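The Inventory at Fandby

The residence at Fandby was to be handed back to its owners on the last day of the month, and the Office of Properties required an inventory. Veronika Aigner was appointed to prepare it. She had prepared eleven others, and her instructions on this occasion were the same as before: every room was to be entered, every cupboard opened, and every article assigned to one of 2 columns, Retained or Disposed.

She arrived on 25 Jan 2023 with the keys, a folding rule and a supply of forms. The house had been closed since July, when the last Resident Secretary, Valdemar Hauksdóttir, had left it for a hospital in the city and had not returned. The heating had been kept at 15 degrees by order of the Office. The post had been forwarded. A notice in the hall, signed by Rupert Ortner on behalf of the Office, reminded all persons entering the premises that nothing was to be consumed, borrowed or rearranged.

The study gave no difficulty. The books had been listed by the Secretary himself, some 700 of them, in a small upright hand, and Veronika Aigner had only to confirm that the list and the shelves agreed. They did, save for a history of the Vurnevis canal, which she found beneath the bed in the room above, open at a chapter on lock gates. She entered it under Retained and put it back in its place. The bedroom took an hour. The linen was marked, the wardrobe was in order, and the clock on the chest of drawers had stopped.

She came to the kitchen in the early afternoon. It had been refitted by the firm of Conum at a cost which the file described as regrettable, and the correspondence on the subject was thicker than that for the roof. 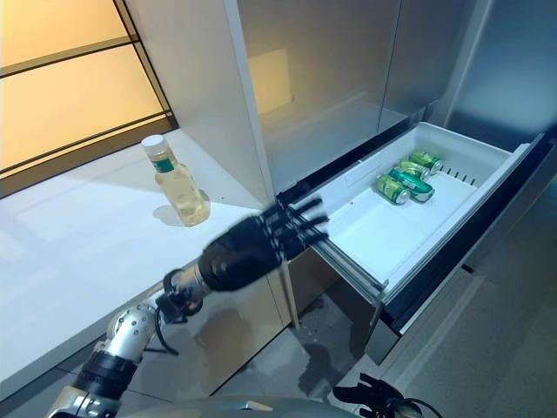 The cold drawer had been the chief matter in dispute. Ortner had written that a residence of this class was adequately served by a larder. The Secretary had replied that he was often at his desk until late, that he received visitors without notice, and that a drawer which pulled out at the height of the hand would spare him a good deal of stooping. The Office had yielded in the fourth letter. Veronika Aigner had read all of this on the train and had expected, she supposed, to find the drawer bare, or else stocked in a manner that would justify the expense. It held four green cans of drink, lying on their sides towards the back, and nothing had been set upright or put in any kind of row. She wrote down the drawer, its steel front and its runner. Then she turned to the column for contents and did not write anything for some time.

The regulations were clear on the point. Perishable goods were to be disposed of; sealed goods, if fit for use, were to be offered to the estate. A letter would therefore have to be addressed to the Secretary's niece, Seraina Steiner, at Villaseñor, inviting her to state within the usual period whether she wished to claim them. Veronika Aigner had drafted many such letters. She had once written to a family concerning a tin of boot polish.

She was still at the worktop when Gion Mayrhofer came in by the garden door. He had looked after the grounds for the Secretary's whole term and had been asked to surrender his key. He laid it beside her papers, signed where she showed him, and looked down at the drawer.

"He kept those for me," he said. "For when I had done the hedges. He did not care for them himself."

"Is there anything in writing?" asked Veronika Aigner.

He considered the question with the seriousness she had intended. "No," he said. "He used to knock on the window."

She looked at the form. It made provision for gifts, loans, bequests and items held in trust, and for each of these it required a date and a signature. She asked him when the hedges had last been cut. He told her that he had done them in the autumn, as always — no one had instructed him to stop — and that he had gone home afterwards by the lane.

The valuation of the kitchen was entered at 2000, to include the fittings. Under contents, after the words "cold drawer", she wrote "property of the gardener, awaiting collection", and in the space for the supporting document she gave the number of the hedge-cutting account. Rupert Ortner would query it. He would do so by letter, and she would answer him by letter, and the matter would take until the spring.

She found a paper bag in her case and gave it to Gion Mayrhofer, who thanked her and held it open while she filled in the last line. Then she initialled the page and went upstairs to measure the landing.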